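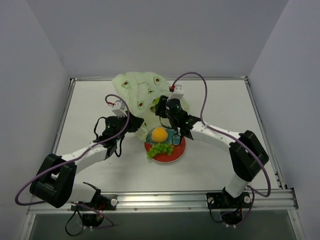
Figure 3. Bimanual workspace for the cover-removal task. The two arms share the front rail; the translucent sheet lies behind the plate of fruit.

4.2 Cover removal with translucent sheets

The second group of experiments concerns objects that are partly hidden by a thin sheet. Opaque covers are the easier case for our segmentation stage, as the sheet gives a clean depth surface and the objects below it give none. A translucent sheet returns mixed readings. Some of the depth points fall on the sheet, some on whatever is under it, and the boundary between the two moves whenever the sheet is touched. The baseline policy of Section 3, trained only on opaque cloths, treated these mixed regions as part of the object and tried to grasp through the cover.

The layout is shown in Figure 3. Both arms are fixed to an aluminum rail at the front of the table and work inward, so their reachable areas overlap most strongly over the center. We kept the cover and the plate inside this overlap. The enclosure walls are pale and evenly lit, and the tabletop is matte white, which limits highlights but also means that a light-colored sheet has little contrast against the background. The sheet used here is light green with a printed avocado pattern. The print turned out to matter. Feature tracks placed on the printed motifs survived folding much better than tracks placed on the plain areas, and we report results with and without them.

Demonstrations were collected by two operators (Jaber and Matar) using the Trastside teleoperation interface. Each demonstration starts with the sheet bunched by hand into a mound and ends when the sheet has been moved clear of the target. Operators were told to use both grippers but were given no fixed grasp order. We kept 109 demonstrations after removing those in which an arm reached a joint limit or the sheet left the table. Of these, 62 use a pinch-and-lift motion, in which both grippers close on the sheet before either one rises. The remainder use a drag, with one gripper holding the sheet down while the other pulls.

The two motions are not equally easy to learn. In a drag, the holding gripper must keep a steady downward force on a surface it can barely sense, and small errors in height either release the sheet or press it into the object. We first trained a single policy on the full set. It often started a lift with one arm and a drag with the other, leaving the sheet stretched between the grippers and the target still covered. Splitting the set by motion type and adding a discrete mode variable, predicted once at the start of the episode and then held, removed most of this behavior.

The mode predictor takes the first wrist and overhead views and a coarse height map of the sheet. We tried updating the mode during the episode, but the predictor then switched near the moment of contact, when the grippers hide much of the sheet from the overhead view. Holding it fixed is a crude solution. A trial that starts in the wrong mode has no way to recover except by a full reset.

Evaluation used 45 trials per policy, with the sheet bunched again before each trial by a person who did not know which policy would run. A trial was scored as a success if the target was uncovered and the other fruit had not been pushed off the plate. Neighboring objects were left in place on purpose. Clusters such as grapes are a hard case, as a dragged edge can catch on them and pull the whole cluster — a failure that does not appear with single rigid objects.

The mode-conditioned policy outperformed the single policy under this measure, and the gap was larger when tracks on the printed motifs were available. Without those tracks, both policies showed the same main failure: a gripper closed just above the sheet and rose empty. Moussa repeated the no-track condition with a lower approach height. Missed grasps became less frequent, but contact with the objects under the sheet increased, and we returned to the original height for all results in Table 2.

Cable routing affected the trials in one respect. Each arm carries an external cable that loops above the gripper and runs back along the links. During wide lifts the loops can enter the overhead view, and the height map then contains a narrow false ridge. We mask this region using the known arm pose plus a fixed margin. The mask also hides part of the sheet, and we have not measured how much accuracy this costs.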